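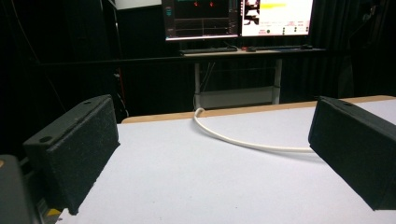
Why do cables make curves?

Look at the white cable on the white table. It does not lie straight like a ruler. It has a small bend near the back, and then it goes in a long arc to the right. Why does it do this?

A cable has metal wires inside, and a soft plastic skin around them. When you bend it a little, the skin pushes back. So the cable makes wide, round curves. It does not like sharp corners, and sharp corners can break the thin wires inside.

Cables also remember! If a cable stays rolled up in a drawer for a long time, it keeps the shape of the roll. You put it on the table and it curls again — as if it was still in the drawer.

What are cables for?

Some cables bring electricity. Others carry messages. A computer monitor often needs 2 cables, one for the electricity and one for the picture. A keyboard or a mouse can have its own cable too, but many work without one.

Try it at home

Ask an adult for an old cable which is not plugged in. Naheed Soomro, who is 11, tried this with his sister.

Lay the cable on a table and let it go. Which shape does it make?

Now roll it in a loose circle, as big as a small plate. Close it with a soft tie and leave it until tomorrow. Open it and look at the shape again.

Never pull a cable to take it out of the wall. Hold the plug — and ask an adult first.

Text by Inès Hoarau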